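I have been watching the Durklow otter stream again

2 December 2021

So there goes my evening. I sat down after dinner to pay two bills and answer one email, and three hours later I knew the daily routine of an otter pair at a wildlife center I have never been to, in a town I couldn't find on a map.

If you haven't met the Durklow otters yet, I'm a little jealous of you. The center put a live stream up in May, mostly for the school groups who couldn't visit, and for months it had the kind of audience you'd expect for a fixed view of a pond. Then one of the otters (the bigger one, with the notch in his ear) learned to steal the keeper's glove. He waits until the bucket is down, slides up behind, grabs the glove by one finger and goes straight underwater with it. The clip is maybe ten seconds long and I have watched it more times than I've watched some movies I own.

What gets me is the look back. He surfaces on the far side of the pond, glove hanging out of his mouth, and turns around to check that the keeper has noticed. My childhood dog did the very same thing with socks. There was no fun in having the sock if you didn't know he had it!

I sent the clip to my sister, who sent it to her whole office, and now apparently the accounts department at her work has a glove countdown. They put the stream on at feeding time and everybody guesses how many minutes he'll last before he goes for it. Her best guess so far was off by 90 seconds and she has brought it up at two family meals.

The center has been smart about it, too. They've started selling old keeper gloves (washed, they promise) with a little paw print stamped on the cuff, and the money goes to the new winter shelter. The first batch was 210 pairs and it sold out before I had found my credit card. The second batch was 300 and I got one. It is a left and another left. I have decided this is part of the charm.

Now, I know some people get grumpy about this sort of thing. There was a long comment under the clip saying we only love animals when they act like us, and that the otter isn't joking, he's bored, and somebody ought to give him a puzzle feeder. I thought about that one for a while, because I think it's partly fair. I looked it up on the center's page and he does have a puzzle feeder. He has four. He solves them and then takes the glove.

And I don't know, I think I'd watch even if he never stole a thing. Most of the day nothing much goes on in there. They sleep in a heap, one of them gets up and moves a rock, then moves it back. The smaller one likes to float on her back and juggle a pebble, and if she drops it she looks personally insulted. Last night it rained the entire time and they stayed out in it, which made me feel lazy for putting on a second sweater to walk to the mailbox.

I have tried the other ones people recommend. The Flenard puffin stream is lovely but you really have to like an empty burrow. The Sleiman goats are loud — turn your volume down before you click, trust me on this — and there's one who stands on a tractor tire all day like she's waiting to give a speech. Hornus has a tortoise. I checked on the tortoise in the morning and again at night and he'd gone from one side of a cabbage to the other side of the cabbage. I respect him but I can't build an evening around him.

The chat next to the otter stream deserves a mention as well. When I started there would be five or six of us in there, and now it's past 1000 whenever they're being fed, and somehow it's still polite. People say good morning from wherever it's morning. A retired bus driver posts the water temperature every day and gets thanked every day. I haven't typed anything myself yet apart from a single "ha," and I was nervous about that.

Anyway, I did finally shut everything down for the night, a good while after I said I would. The bills are still sitting there. The first feeding is at nine their time, so I'd have to be up at six to catch it, and I've already set the alarm, so I guess that's settled. If he goes for the new blue bucket like everyone in the chat is predicting, I'll put the clip in my next post.
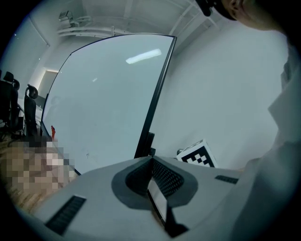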